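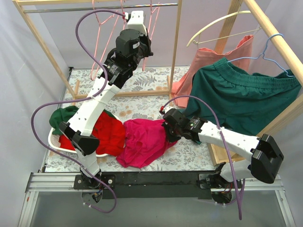
The Haltcombe on laundry day, with the white basket and something pink waiting its turn.

Haltcombe wooden drying rack: my review after one winter and a bit of spring

Posted in Home and Laundry by Danai Psarras

I have wanted a proper wooden rack ever since my last metal one started leaving rusty stripes across my pillowcases, and the Haltcombe is the one I ended up with. I bought it from Tzanetos, the little household shop near the bus station, carried it home under one arm (it's lighter than it looks, hurrah) and have used it more or less constantly ever since. It's April now, so it has had a whole winter of jumpers, school kit and towels thrown at it, and I still like it very much!

First, what it is. You get a light wooden frame with rails to hang things over, and that's your lot. The rails are the best bit. They're smooth all the way along and I haven't snagged a single thing, not even the awful loose-knit cardigan that catches on door handles and, once, on a passing dog. You can fold a garment straight over the wood, or hook a hanger on and let the thing drop. I do both at once, usually in a muddle, and it copes.

Hangers are where it really wins me over. On my old rack they slid down to the lowest point and ended up in a huddle, so everything dried with a crease down the side. I was braced for the same with the slanting bar on this one, but mine mostly stay where I put them. Plastic ones grip slightly better. The thin wire sort will creep a bit if you knock the rack with your hip, so I put those at the end where I don't walk past.

My sister-in-law Magdalini has the Dristard, which is the folding metal one everybody seems to own, and we swapped for a fortnight so I could compare them properly. The Dristard folds flatter, no question, and if you live somewhere tiny that might settle it for you. But it sings when you load it, a sort of metallic whine, and the coating had already gone on two of the corners. She asked for hers back in the end because it fits behind her bathroom door. Fair enough.

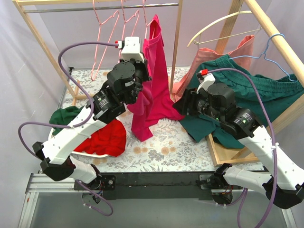
Trousers are the real test of any rack, I think. Anything with a gathered elastic waist takes ages, and if you fold it double over a rail you can come back next morning to a lovely dry pair of legs and a soggy middle. With the Haltcombe I lay them across at an angle so the waistband opens out a little, then turn them before bed. Shirts go on hangers. Long things want to go over the highest rail you've got, and even then I find a hem or a sleeve reaches the table, so if yours stands on a table as well, put a cloth down first. I use an old flowery one and chuck it in with the next wash.

Putting it together took me 90 minutes, which is silly for something this simple, and I blame the leaflet. Step two shows the base the wrong way up. I built half of it, had a cup of tea, took it apart and started again. İlker from upstairs has the same rack and did exactly the same thing, minus the tea. Once it's up, go over all the screws again after a week or so, as mine had loosened a touch and it stopped wobbling straight away when I tightened them.

Any grumbles? A couple. There's no finish on the underside of the base, so I wipe that dry if anything has dripped. And I'd love one more short rail low down for socks, which currently live along the edge of the basket until I can be bothered with them. I did write to ask whether they sell spare rails and got a friendly reply saying to quote part 1318, so at least replacements exist, even if extras aren't really a thing.

I'd buy it again tomorrow. It looks nice enough that I've stopped hiding it when people come round, and I now do the washing earlier in the day just so I can get it all hung up and leave the window open behind it.

Good for: shirts, trousers, anything on a hanger
Less good for: socks, double sheets, people who hate leaflets

Comments (2)

Adalberto Guerra
Thanks for the tip about the base, I was halfway through step two when I found this. Does yours creak at all?

Danai Psarras
Only for the first few days! Tighten the bottom screws and it should settle.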